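Plemside moves satire hour to Grarnex, shortens broadcast edit

The late-night comedy program recorded in Wurkau will go out in two versions from May, with the full-length cut available only online.

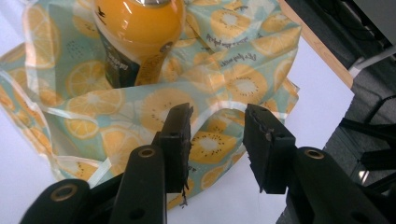
According to one long-time viewer, writing on the station's feedback page, the change "puts the monologue behind a sign-up form and leaves the ads on the free version". Several other comments on the same page ask whether the opening monologue will still be shown uncut on television. Plemside says it will not.

Under the new arrangement, the television edit will lose the second monologue and the audience segment. Both will be kept in the Grarnex version, which goes up at 11 pm, half an hour before the television broadcast begins. Viewers will need a Grarnex account to watch it, though no payment is required during the first season.

Plemside gave the cost of closed captioning and late legal checks as the main reasons for the shorter broadcast. Political sketches are usually rewritten on the afternoon of recording, and each change has to be cleared again before air. Online items can be corrected and posted again after publication – a broadcast item cannot.

The program will also leave its present studio for the Prendergast, a former cinema in the centre of Wurkau. The hall is licensed for 500 people, but camera platforms and the sound desk reduce the seating for recordings to 399. Tickets will remain free and will be released in two batches, the first to people already on the mailing list. The list had 3,000 names when it was closed to new entries.

Clips will no longer be posted to the station's own site. Existing clips will stay there until the present licence for archive music runs out, after which those with music will be taken down and re-edited. Clips without music are not affected.

Viewers who use the station's older television app will not see the Grarnex version at all. Plemside says an update is planned – no release date has been set.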